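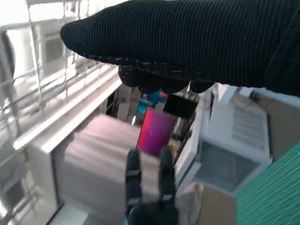

Kollness shoppers to pay £2 deposit on every delivery box

Saturday, October 6, 2018
By Santino Troncoso

Last updated: 16:40

Shoppers in Kollness will be asked to put down a £2 deposit on the box their order comes in, under a trial that the delivery firm Stivow says will cut the town's cardboard waste. How much it will cut, and compared with what, the firm is not yet able to say.

The trial begins later this month and covers 500 households on the north side of the town. Anyone in the trial area who orders from a shop that uses Stivow will get their goods in a stiff folding box in place of a cardboard one. The deposit is added at the till. It comes back when the box is returned, either to a driver or to the collection point inside the Kandilora shopping centre.

That is the plan, anyway. The leaflet put through doors this week calls it "the end of the throwaway box", which is a large claim for a trial that runs until Easter and leaves out most of the town.

Kollness has been here before. A scheme for returning milk bottles ran from a kiosk in the Kandilora car park and closed after one winter. The kiosk is still there, shuttered, with the old price list taped inside the window. Stivow's people say they had not heard of it when they chose the town.

The boxes themselves are made by Durán, which supplies them flat. According to the leaflet each one is good for 200 trips. Asked how that figure was reached, Stivow said it came from the maker. Durán said it came from tests on a folding machine, and that a box in daily use "may see a different pattern of wear". The tests did not include rain, stairs or being left behind a wheelie bin over a weekend.

There is also the matter of how many trips a box has to make before it does less harm than the cardboard it replaces. A thick box takes more to make than a thin one, and it has to be driven back, cleaned and folded. Stivow would not give its own figure for this, though a spokeswoman said the firm was "very comfortable" that the boxes would pass the mark. She would not say what the mark was.

At a public meeting in the library on Wednesday evening the questions were mostly about money. Refunds will be paid as credit with the shop where the order was placed, not in cash and not back to a card. Someone who buys a pair of boots once a year from a shop they never use again will have £2 sitting there until they do. The credit runs out after twelve months.

"So if I forget, you keep it," said a woman near the front.

The answer was that unclaimed deposits would go towards the running costs of the scheme. It took two further questions to establish that this meant yes.

Others wanted to know what happens to people who can't get to the Kandilora centre. The bus from the north estates goes every hour and does not run on Sundays. Drivers will take empty boxes back, but only when they are already calling at the address with another order. One man pointed out that this rather depends on people buying more things, and got the biggest laugh of the night.

The town council has put no money into the trial but has lent its name to it, and the crest is on the leaflet. Its waste officer told the meeting that cardboard makes up a growing share of what the bin lorries pick up, and that something had to be tried. Few in the room disagreed with that. Kollness already collects cardboard from the kerb, however, and most of it goes to be pulped and made into more cardboard. The officer did not have to hand how much of the present load is lost or spoiled, and has promised to put the number on the council website.

Small shops are not all keen either. To join, a shop must buy its first batch of boxes, and the smallest batch is 101 — a hundred and one spare, the spokeswoman explained, in case one arrives damaged. The owner of a wool shop on Bridge Street said she sends out fewer parcels than that in a good month and has nowhere to put them. She will carry on with used boxes from the greengrocer next door, which cost her nothing and have probably saved more cardboard than anything on show on Wednesday.

None of this means the idea is a bad one. Deposits worked for glass for a very long time, and people do bring things back when there is money in it and the walk is short. But a fair trial needs a starting figure, a target, and somebody outside the firm to check both. At present this one has a leaflet.

Stivow says it will publish results "in due course" after the trial ends. Asked whether it would publish them if they were poor, the firm said it did not expect them to be.

Households in the trial area will get a letter before the first boxes go out. Taking part is not compulsory, though the way to opt out is to untick a line at the checkout, and the shops have yet to confirm where on the page it will be. A second meeting is planned at the library, at a date to be fixed.

Related
Kerbside collections: what goes in which bin
Kandilora centre to lose its Sunday opening hours
Milk kiosk to stay shut as lease talks stall
Letters: too many vans on Bridge Street
Bus times for the north estates from October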